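Progress report to the Plurnlow fund, March 13, 2021
Good practice for robot suturing: second stage

Dear Effie Imrie,

We're very happy with where the practice guide has got to. When we last wrote in August it was a pile of notes and a lot of arguments. It is now a draft that three people can pick up and follow on the bench, and Povilas Bite has done just that with the knot section.
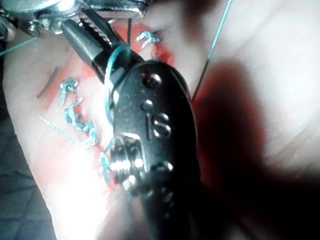 The rule we argued over longest was thread tension. Yu-ting Yu wanted a fixed limit, Emiliano Medrano wanted it left to the operator. The draft now says to stop and let go if the pad lifts with the thread, and to note it in the log. Simple to teach, and both of them can live with it!

Logging is the other big step. Each session sheet gives the pad, the operator, the tool fitted and the reason for any stop. We have 1037 entries under the new format, and the old Fikavach records are being moved across -- slow work, but well worth doing.

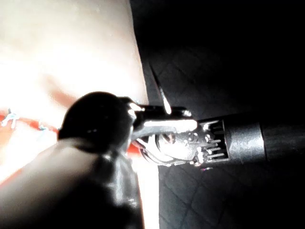 Tool checks come next. The draft asks for jaws to be looked over before every session and after any knock, with a fuller check every 50 sessions. Figueroa have read this part and sent back two pages of comments, nearly all useful. The wording on who may restart after a stop is still open.

Spending is on plan. We'd like to move the unused travel money to practice pads, if you agree. The full draft goes to Plikby for outside reading next, and I can't wait to hear what they make of it.

Eliseo Zepeda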